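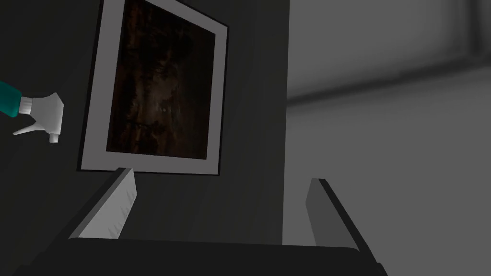

How a robot learns to clean a room that isn't real

At Lallham School there is a robotics club that meets after lunch in the library. The students are in grades five and six. This term they are teaching a robot to do housework, and most of the work happens inside a computer.

What is a simulation?

A simulation is a pretend world made by a computer program. It can have walls, furniture and objects you can pick up. It can have a robot in it too. The program works out what happens when the robot moves, a bit like a video game does.

The club calls its pretend house Kistarero. Lenni Riihimäki, who is in grade six, made up the name and it stuck.

Why not use a real robot?

A real robot arm costs a lot of money. It can also break things, and it can pinch your fingers. In a simulation, if the robot drops a bottle or bumps into a painting, you press reset and everything goes back to where it started.

A computer can also practise for a long time without a break. Last term the club's robot did 1,920 practice tries. Many of them were run overnight, when everyone was at home asleep.

What does the robot see?

The robot has a pretend camera close to its hand. The hand is called a gripper. It has two flat fingers that can open and close. When you look through the camera you see the fingers near the bottom, and past them you see whatever the robot is facing. It might be a dark grey wall with an old brown painting on it, or the side of a spray bottle.

To you, a spray bottle is easy to spot. You know its shape and you know what the trigger is for. To a computer, a camera view is a big grid of tiny coloured squares called pixels. Each pixel is stored as numbers. The robot has to learn which groups of numbers mean "bottle" and which mean "wall".

Dark things are hard. If a dark object is in front of a dark wall, the numbers are nearly the same. A bright colour makes the job easier. Things at the side of the view are hard as well, as the robot may only get to see part of them.

How does it learn?

First, a student drives the robot with a game controller. This is called a demonstration. The club recorded 131 demonstrations in Kistarero. Araceli Bautista did the most because she is patient with the controls.

Next, the program looks for patterns in the demonstrations. It learns things like "when the bottle is on the left, move left".

Then the robot tries by itself. The students watch and write down what went wrong. Their notebook has lines like these:

Closed the gripper too early.
Went past the bottle.
Knocked the bottle over, then picked it up anyway.

After that they record more demonstrations of the hard parts and start again.

Try it yourself

You don't need a computer for this one. You need a friend, an empty plastic bottle and a cardboard tube.

1. Put the bottle on a table.
2. Close one eye and look through the tube with the other.
3. Ask your friend to move the bottle to a new spot while you look away.
4. Find the bottle through the tube and pick it up with your thumb and one finger.

Try it again with something dark on a dark cloth. Swap places so your friend gets a turn.

Words to know

Simulation: a pretend world run by a computer program.
Gripper: the part of a robot that holds things.
Pixel: one tiny square of colour in a digital picture.
Demonstration: showing the robot how to do a job.

The club is run by Pushpa Ahuja, who teaches grade five. New members can join in January.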